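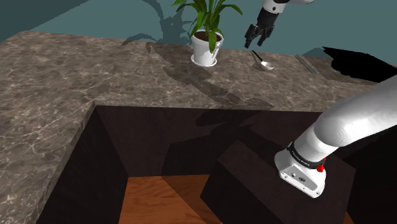 I've been wanting to write back about soft edges all week, because the question in message 3709 is the one I spent most of last winter on and I still get excited every time it comes up! A shadow gets its edge from how big the light is and how far the puppet sits from the screen, and once you have that in your hands you can do almost anything with it. Look at the leaves on the teal-blue wall, all long points opening out in a fan, far bigger and gentler than you'd expect from one potted plant. That is the forest I want for the second act of the Lelten play. I don't want every twig showing. I want the kids in the front row to feel there are trees.

Here's the earlier message again for those who only get the digest:

> Hello all, new member in Skastarby. We have a small shadow group
> that plays in the library and we're moving up to a bigger screen
> for November, 90 inches across. Up to now we've used a desk lamp
> and held everything flat against the cloth. On the big screen it
> looks dead. The figures are sharp but it's like watching cutouts
> taped to a window.
>
> When we pull them back toward the lamp they get bigger, which we
> like, but they also go to mush, and the faces are gone. Is there a
> lamp that fixes this? Somebody told us to buy the brightest one
> we could afford. We have one rated at 1000 lumens and it's plenty
> bright, but it's no sharper.
>
> Also, what are people using for cloth? Ours has a hot spot in the
> middle you could read a book by.

First of all, welcome! A 90-inch screen is a wonderful size. You can still work it with a small group and it fills a library room nicely.

On the lamp. Brightness and sharpness are separate things, and I think half the people on this list (me too!) have bought a brighter lamp hoping for a sharper one. What you want for crisp shadows away from the cloth is a very small light. A bare LED with a single tiny chip and no lens or frosted cover is great. If your 1000 lumen lamp has a milky dome over it, the whole dome is your light source, and every bit of that dome is making its own slightly shifted copy of your puppet. Add them all up and you get mush. Put the same puppet flat on the cloth and the copies land on top of each other, so it looks sharp again.

You can try this tonight with a phone flashlight. Hold a fork halfway between the phone and a wall and look at the tines. Then lay a sheet of baking parchment over the phone, an inch or two in front of the light, and look again. I did this with our group at Zudside and everyone over the age of ten wanted a turn.

So my own setup is two lights. The small bare LED is for faces, hands, anything that talks. A wide, frosted one does the scenery, and I want it soft. Plants are my favorite thing to put in front of it. Spiky houseplants, a branch with the leaves on, dried grass in a jar, whatever is around. You don't need to cut a single thing out! Set it down on a box behind the screen, slide the box back and forth until it looks right, and mark the spot with tape. Real leaves overlap in ways I could never draw, and they move a tiny bit when somebody walks past, and the audience loves it.

The trouble is that two lights fight. If both are on at full, the soft one washes out the sharp one and your hero turns pale gray. What I do:

- Soft light goes on a dimmer and stays low whenever a figure is talking.
- Sharp light sits dead center, level with the middle of the screen.
- Soft light goes low and off to one side, so the forest leans up and across the screen.
- Nothing else is lit back there. Cover the power strip, it has a little red light and you WILL see it.

That third one took me ages. I had both lamps stacked in the middle because it was tidy, and the plant shadows always landed right behind the actors. Off to the side and low down, they climb. You get height for free, and there's a clear patch left over where the figures can do their business.

Now the cloth. Hot spots! Everybody has one. It's the audience looking more or less straight through the fabric at the lamp. We went through a bedsheet (too thin, hot spot like the sun), a shower curtain (lovely and even, but it crackles), and then a length of the Kolář cloth that somebody on this list was kind enough to send us the end of a roll of. It's a tight weave with a slight nap on one side, and with the nap facing the lamp the bright patch spreads out so well that I stopped thinking about it. I believe the group in Lelten still has a few yards if you ask nicely. If you can't get any, double up a cotton sheet and stretch it really tight. You lose some light but you clearly have light to spare. You can also raise the lamp until the hot spot sits above the heads of the seated audience and then hide it with a painted moon. I've seen that done and it was charming.

Stretching matters more than the fabric does, if you ask me. We had wrinkles in our first show and every wrinkle looked like a river. Now we iron the cloth damp, clip it at the top, then the bottom, then work outward along the sides, pulling a little less than feels right each time and going around again. It takes two people and some patience. Put music on.

A few words about faces going missing when figures move back. Even with the small LED you'll lose the fine cutting, so cut for it. For any figure that has to leave the cloth, I make a second version with the eye twice as large and the mouth simplified to one slit. It looks ridiculous in your hand and exactly right on the screen. Our wolf has 4 versions now and they live in separate envelopes, and the largest one only has an ear, an eye and a lot of teeth. When he comes in he starts way back by the lamp as a huge blur and walks down to the cloth getting smaller and sharper, and there is always a gasp. It costs nothing and I could watch it every night.

Color, since you'll get there next. Lighting gel on the soft lamp only. Keep the sharp one white, at least to begin with. If the soft one is teal or deep blue, then wherever a puppet blocks the white light the shadow fills with blue instead of going black, and it's gorgeous for night scenes and under water. We tried amber for a desert and it looked like soup, but maybe somebody has a better amber than ours? I'd love to know.

One practical thing I forgot: measure your room before you fall in love with a lamp position. At Zudside we have barely enough depth behind the screen for the puppeteers to pass each other, and a lamp on a stand gets kicked. Ours is clamped to a shelf bracket. If you have to work shallow, a small light close in gives you enormous changes in size for very little movement, so practice slowly. Your arm moves three inches and the giant crosses the kingdom.

Please tell us how November goes. And if anyone else has been playing with plants behind the cloth, write in! I'm looking for something with round leaves that will hold up to being moved every rehearsal. The ferns dropped bits all over the floor and the ivy just looked like a mustache.

Posted Mon 30 October by the Zudside lamp table

Filed under: Screens & Lamps, Beginners Welcome, Backstage

Comments

clothandlamp: Round leaves, try a jade plant. Slow to grow, tough as anything, and from the side you get fat little coins. Ours has been to three schools in the back of a van.

second_row_left: The parchment over the phone just kept my two busy through dinner. Thank you.

skastarby_library_group: This is so helpful! Our lamp does have a milky cover and it unscrews. The faces are back!! Still ironing.

paperwolf: Amber works for us if you go much paler than you think, nearly straw. Darker than that and yes, soup.

clothandlamp: Agree on straw. Also does anybody know if the Kolář comes flameproofed? Our hall is asking.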